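Students' kitchen robot has yet to meet a kitchen

August 20, 2018

A student team at Flisen College in Stiton will take a robot that puts away shopping bags to the Khumalo Cup in December. That is the claim on the entry form, at any rate. The robot is a computer model, the bags are a computer model, and so is the kitchen it does all its tidying in.

The project is called Elov and has been running since the spring. A simulated arm is told to pick up a soft bag, carry it across the room and set it down on the worktop. Earlier this month the students showed the results to parents and a few people from local firms in the college library, and the talk was livelier than this reporter expected from the title, "Towards Useful Help in the Home".

Useful is a big word. Of 336 attempts logged over the summer, the team scores 117 as a success. A success means the bag ended up standing on the worktop and stayed there until the clock stopped. It does not mean that anything was in the bag. There never is anything in the bag, and a question from the second row about what would happen with a few tins in it got the answer that weight was "on the list".
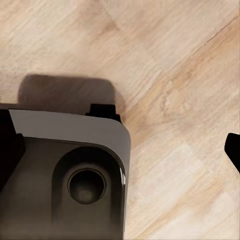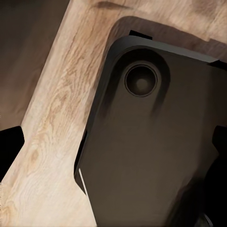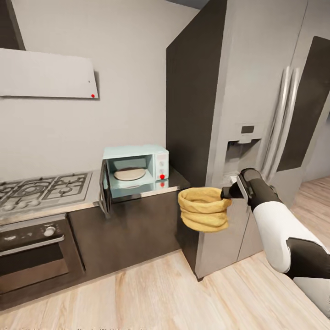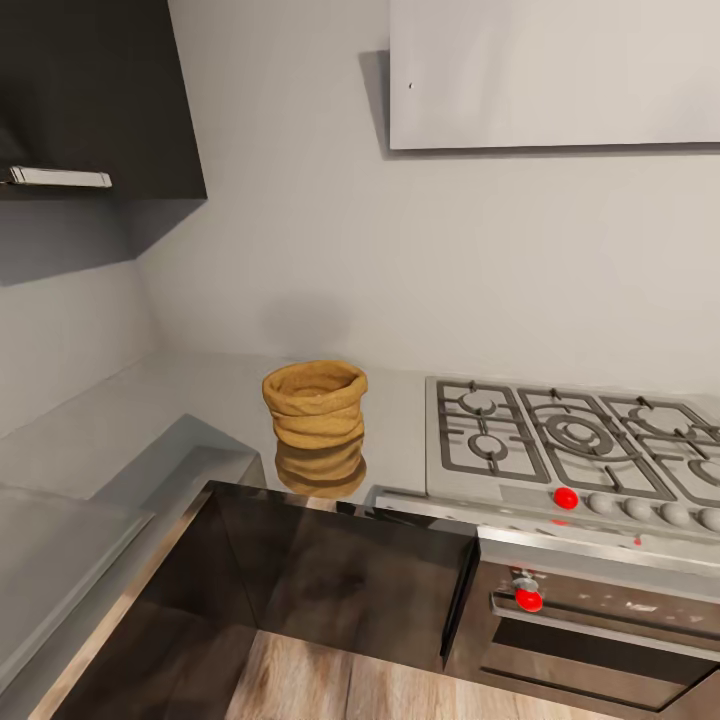
Flisen College Robotics Club, Stiton – Elov student team

The room itself is well made. There is a gas hob with proper iron grates, a pale blue microwave and a big two-door fridge, and the worktop is shiny enough to show a reflection of what stands on it. Whether any of that helps an arm to pick things up is another matter. The students say that shine and shadow are there to make the job harder for the software, which has to find the bag from pictures alone. They use a view of the whole room for steering and a close one, looking past the black fingers of the gripper, for the last part of the move.

Mbali Chauke, who leads the team, did not pretend the score was a good one. "It's about a third and I'd like it to be more," she said. "But in the first week it was none. We had the arm going straight through the fridge door because we hadn't told it the door was solid."

She said most of the failures come at the grip. The fingers close on the rim of the bag, and if they take too little cloth the bag slides out on the way. If they go too deep they knock it over. Of the runs that failed, 68 were lost before the arm had touched the bag at all, and the team has no firm explanation for those. Chauke thinks it is to do with lighting. Another member, asked separately, thinks it is a mistake in the timing code.

It is fair to ask what a club learns from a robot it can't bump into. The usual answer is cost. A real arm of this size is far beyond the club's budget, and a simulated one can be dropped, jammed and restarted all evening for the price of the electricity. That is a decent argument. It is also the argument made for every simulated project the college has put forward in recent years, and visitors have yet to see one of them pick up a teaspoon.

The Cup does have a section for simulated entries, so Elov is within the rules. Teams there are marked on a kitchen they have not seen before, with the furniture moved and different things to carry. So far all of Elov's runs have been in the same kitchen. Chauke said a second one would be ready "by half-term, or soon after", and that the score would probably fall when they switched.

To the team's credit, the failed runs were on show next to the good ones, and anybody who wanted to could scroll through the log. Several parents did. One noticed that a run marked as a success had left the bag very near the edge of the worktop and wanted to know if that counted. It does, under the present rules.

The club meets in the computer room after lessons and is open to all years once term begins. New members do not need to know any programming, though the three students who do most of the work on Elov would plainly be glad of someone who does. The log will be put on the club's page before the Cup.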